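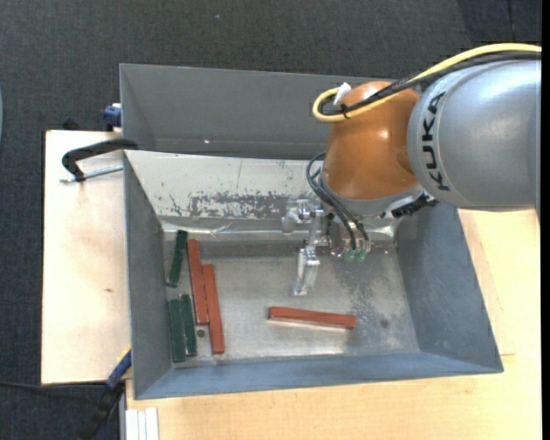 KUKA arm over the metal bin, with red and green wooden blocks on the floor of the bin.

Posetti bin pushing, data card

Posetti is a set of recorded pushes and grasps on long wooden blocks in a bin with sloped walls. We made it to test whether a short push before a grasp helps when blocks lie close together or against a wall.

Contents
500 episodes in all. 300 are push then grasp, 100 are grasp only and 100 are push only. Each episode has one overhead colour video, joint positions and a success label.

Result
Push then grasp did better than grasp only on blocks lying side by side. For a block on its own there was no clear gain – the push mostly cost time.

Known problems
Labels were set by hand from the last video frame. 7 episodes have joint data that starts late; they are listed in late_start.txt. Leave them out if you need exact timing.

Splits
Use the split files as given. The Verkorholm test split was redone in September, so older scores do not compare.

Contact
Augustina Odoi (recording), Amerley Laryea (labels and splits)

Last changed March 5, 2023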